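Home | Kitchen | Cleaning | Storage | Repairs | Search

Clearing a Kitchen Table That Collects Everything

By Eoin Flanagan
February 25, 2025

A kitchen without much counter ends up using the table for the work, and then the table gets used for storage too. Ours is where the vegetables are cut, the shopping is unpacked and the mail gets opened. By the end of a week there is hardly room to set down a plate.

I clear it the same way each time. It takes 21 minutes if I don't stop to answer the phone.

Start with the food. Eggs go first because they roll and break. Anything in a bag gets looked at, then goes into a jar or the refrigerator, and the bag gets folded or thrown out. Empty bags are the worst thing on a table. They take up as much space as full ones and they hide whatever is behind them.

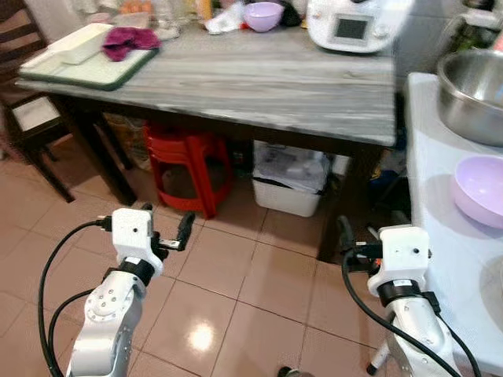
The back edge fills up first. Cutting board at the left, bowl and bags along the back.

Next, the cloths. A damp cloth left bunched on a cutting board will make the board smell, so hang it over a rail or drop it in the wash. Keep one cloth for the table and a different one for dishes. Ours are different colors and that has ended most of the arguments.

Stand the cutting board on its edge to dry after washing. If it has to live on the table, give it one end and leave it there. I keep mine at the end nearest the chair, away from the plug.

A countertop appliance can stay in a back corner if you use it most days. Pull it forward once a month and wipe behind it – crumbs and grease collect there. Ours is heavy, so I put a folded towel underneath and slide it on that.

Wiping the top

For a stone or stone-look top, use warm water with a drop of dish soap, then plain water, then a dry cloth. Skip vinegar and lemon if you are not sure what the top is made of, as acid will dull real marble. A streaky pattern hides spills well. Put your head down level with the surface and look across it toward the light, and you will see what you missed. Do the front edge too.

Under the table

The floor under a table is good storage if you can get it all out in one go. I want everything down there in a crate or standing next to one. A slotted crate is better than a solid box for onions and potatoes, which need air. Bottles should stand upright with the caps tight. 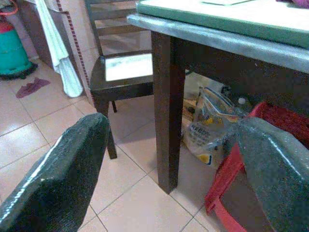
Red crate, a bottle and a printed bag under the table, with the chair pushed in.

Printed plastic bags are strong and worth keeping, but four is plenty. Fold them flat and put them inside one another. Loose ones drift to the back and stay there until November.

Pull the chairs out before you sweep, and wipe the bottoms of the legs while you are down there. Grit stuck to a chair leg will scratch tile glaze. Mop toward the door, let the floor dry, then push the chairs back in. Grout lines need a stiff brush and baking soda paste a couple of times a year.

Comments (3)

Firkari: The towel trick works for the microwave too. Mine had not been moved since we moved in.

Staltmont121: What do you do about onion skins falling through the slots? I get them all over the floor.

Eoin Flanagan: A sheet of newspaper in the bottom of the crate. Change it when you refill.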